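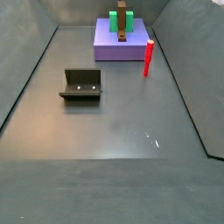
Towers! Why do some stay up and some go splat? Blocks don't have glue and they don't have nails, so something else has to be doing the job. Big hint — start at the bottom. A purple block, wide and squat, makes a great base, and the brown post on top of it gets a green block on the left and a green block on the right. Both greens are shorter than the post. They don't need to be tall. They just need to be snug.

OK so that's three ideas already. Wide base, tall thing, helpers on the sides. Let's go thru them quick.

THE BASE

Stand up. Feet together. Now get a friend to give you a tiny push on the shoulder (tiny!!). Wobbly, right? Now feet wide apart and try again. Much harder to tip you.

Blocks are the same. The part touching the floor is the feet. Wide feet, steady tower. Skinny feet, wobbly tower. Heavy helps too, and low down is the best place for heavy stuff.

THE TALL PART

Every object has a balance point. Grown-ups call it the center of gravity. Sort of the middle of all the weight. For a plain square post it's right in the middle, halfway up.

Now the rule. As long as the balance point is over the feet, the post stays standing. Lean it a little and it rocks back. Lean it too far, so the balance point goes out past the edge of the feet — down it goes.

A tall skinny post has a high balance point and little feet. So it only takes a small lean. That's why a pencil won't stand on its end for long but a shoebox will sit there all day.

THE HELPERS

Something that props up the side of something else is called a buttress. Say it out loud, everybody laughs, get it over with. BUTT-ress.

Very old stone churches have them on the outside walls. The walls are tall and the roof pushes out on them, so the builders put big piles of stone against the sides to push back. Look for them next time you walk by one. Bookends do nearly the same job on a shelf. So does the dirt you pack around a fence post.

One helper on one side only stops the lean that way. The post can still go the other way. Two helpers, one each side, and now left and right are both taken care of. What about front and back? Good question, keep it for later.

TRY IT

You need:
a wide flat block or a thick book
one tall block (an empty juice carton works)
two shorter blocks, same size if you can
a table that doesn't wobble

Put the wide one down first. Stand the tall one in the middle. Blow on it. Hard as you can. Write down what happens.

Then slide one short block up against the left side. Touching, no gap. Blow again from the left, then from the right. Any diffrence?

Now the other short block, right side. Blow again. Then give the table a small bump with your hand. Small. Not with your knee, Armelle.

Last bit. Pull the helpers away a finger's width so they don't touch the post. Blow from the side. Which way does it go, and does a helper catch it?

No blocks at home? Cereal boxes, erasers, a stack of cards with a rubber band round them. Cans are good for helpers. Ask before you take the cans.

WORDS FROM THIS PAGE

Base — the bottom part, holds up everything else
Center of gravity — the balance point of an object
Buttress — a prop that pushes on the side of something
Stable — hard to knock over

QUESTIONS YOU SENT IN

Does color matter? No. Purple is just as strong as green. Paint it how you like.

Can you put something on top of the post? Yes, but now the balance point moves up. Go slow. Put it dead center.

What if the helpers are taller than the post? Still works, but you get a kind of slot with the post hiding inside. Try it and see if you can get the post out again without wrecking the whole thing.

And front and back? Right. Two more helpers, one in front, one behind. Check your base first tho, you may run out of room. If you do, what would you change — the helpers or the base? Draw your plan and then build it.

Pascal Bailly wrote this page. Rocío Garrido checked the science. Next page: bridges, bring spaghetti (dry).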